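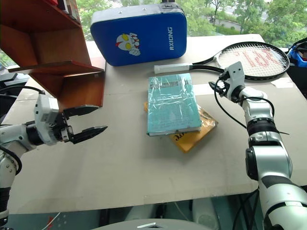 The two-armed cell at Rastbridge during the afternoon session, with a film-wrapped book, a racket and a kick pad on the table.

Two arms, one table

The handling laboratory at Rastbridge opens its doors once a year, in October, and the invitation is plain about what visitors will get: a short talk, a long demonstration, and access to the people who built the thing. There is no stage. The two-armed cell stands where it stands for the rest of the year, next to a window, and the guests gather behind a strip of tape on the floor.

This year's subject was mixed goods. The laboratory has spent the past two years on the problem of picking up household and leisure items that were never designed to be picked up by a machine, and setting them down again in an orderly way. The commercial interest comes from returns handling. A firm that sells sports equipment, books and toys from one warehouse gets them back in any combination, in any state of wrapping, and at present the sorting is done by hand almost everywhere.

Gualtiero Fontana leads the work. He trained as a gearbox designer and still talks like one. His opening talk took 20 minutes and contained a single slide, a chart of failed grasps by cause. The largest bar was labelled "film". The second was labelled "flat". Dropped objects, which most people in the room had probably expected to see at the top, came a distant fourth.

"Dropping is the failure you notice," he said. "Most of our lost time is in closing the jaws on something and getting nothing, or getting two things."

The cell

Each arm is a jointed unit in white and silver with black rings at the joints, and the left wrist carries a parallel gripper with two black jaws. The jaws differ in shape: one is a flat blade, the other narrows to a serrated point. Fontana's explanation is that the blade is for getting underneath and the point is for holding on. A pair of identical blades slides under a magazine well enough but lets go of it when the wrist turns. A pair of serrated tips holds almost anything and cannot get under a magazine at all. The present arrangement is the result of 19 designs, most of which were printed, fitted, tried for a morning and thrown in a drawer. The drawer was open for inspection and drew a larger crowd than the slide had.

The cables run outside the arms in loose loops. A visitor from a packaging company asked whether this was a temporary measure. It is not. Internal routing was tried on an earlier build, and replacing one gripper lead took most of a day. With the lead outside, the swap takes a few minutes and a small screwdriver. Fontana accepts that an external loop can catch on things and said the motion planner treats each one as a solid body somewhat larger than the cable itself, which costs a little reach at the inner corners of the table.

Control software is supplied under the name Candale, which began as a student project and has since been rewritten twice. It divides a task into short moves and re-plans after each one. The longest stretch it will commit to without looking again is just under a second. Earlier versions planned the full pick and place in one go, and were faster when they worked.

The pick

The demonstration table had been laid with goods chosen by a visitor from a trolley beside the door. The pale teal book in clear film was placed in the middle, on top of a yellow-orange item that showed from under it. A tennis racket lay flat behind, white grip towards the centre. A blue kick pad with a cartoon head on its face stood near the back edge, and at the right there was a blue and black object partly behind the head of the racket.

It is a harder layout than it looks. The film is crinkled and throws back light in patches, so a depth camera returns holes where the cover ought to be and, worse, sometimes returns a surface where there is none. The usual remedy is polarised lighting. Rastbridge has a polarised rig and did not use it, on the grounds that a returns warehouse would not have one either. The laboratory's method is to take several views from slightly different heights and discard any point that moves more than it should between them. What remains is sparse, though the edges of the book survive, and the edges are what the gripper needs.

The second difficulty is the stack. From above, a book lying on something slightly offset from it can be read as one object with an odd outline. Candale's answer is a nudge. The left arm comes in low, touches the upper item on its long side and pushes it a few millimetres. If the whole outline moves, it is treated as one piece. If only part of it moves, there are two, and the software now knows where the boundary is. Fontana calls this "asking". It adds about four seconds to a pick, and the team would like it to be two.

At the demonstration the left arm asked twice. The first push slid over the film without shifting anything, and the software took the lack of movement as no information, which was the correct reading. The second went in lower and the book moved. The blade then went beneath the raised edge, the jaws closed, and the book was lifted to the height of a coffee mug and carried across to a tray on the near side. The right arm stayed out of the way throughout, bent over the table in front of the racket.

The racket was next. It is a long object with its mass well away from the part that is easiest to hold, and a parallel gripper closing on the grip will find the head sagging as soon as it leaves the table. The solution here was to use both arms, one at the grip and one at the throat, where the frame divides into a V. The arms lifted together. The right one was a fraction early, and the racket rolled a few degrees before it settled. Fontana pointed this out before anyone had asked. The strings are excluded as a grasp target altogether, after a trial in which a jaw went through a gap in them and the arm spent some time trying to leave.

The kick pad was attempted last. It has a handle at the top, and the intended grasp was on the handle. The left arm reached it, closed, and lifted the pad perhaps a centimetre before the force reading went past its limit and the arm put it down again. The session ended there. The limit is set conservatively for open days, and Fontana declined to raise it for the sake of a cleaner finish.

The figures

The laboratory keeps a public log of every pick attempted since the jaws took their present form. On the morning of the visit it stood at 3102. The log gives the object, the grasp chosen, the outcome and, in the case of failure, a cause entered by a member of staff. It does not give a success rate. Asked for one, Fontana said that a rate depends almost entirely on what is put on the table, and that he could supply any number the questioner cared to name by choosing the objects. Several people wrote this down.

The log is more useful read by type. Rigid boxes are close to solved and have been dropped from daily testing. Soft bags are tolerable if they are full and poor if they are not. Film-wrapped goods have improved steadily through the year. Thin items lying directly on a hard surface remain the weak point, and the laboratory is testing a softer tabletop for them, although some of the staff regard that as cheating.

Who wants it

Two outside partners were present. Isotetti makes modular shelving for stockrooms and is interested in whether the cell can put goods away as well as pick them up. Placing on a shelf is a different job: the arm must enter a confined space, the view is blocked by the object being held, and there is usually something already in there. Its engineers had brought drawings for a shelf with an open rear edge, which would let a second camera look in from behind.

Zawadzka operates a returns depot and has offered floor space for a trial. The terms discussed at the open day were modest. One cell would work alongside the existing sorting benches, taking goods from a belt and passing anything it could not handle to a person. Success would be judged on how often the person had to step in, measured per shift, and on how long each interruption lasted. The second measure was added at the depot's request. Its staff had seen an earlier system from another supplier that rarely stopped, and took a quarter of an hour to restart when it did.

Fontana's own list for the coming months is short. He wants the lift timing between the arms tightened, a shorter nudge, and a gripper housing that can be opened without removing every screw. He also wants a second cell, so that one can be taken apart while the other runs.

Visits outside the open day can be arranged in writing with the laboratory. Groups are limited to the number that will fit behind the tape.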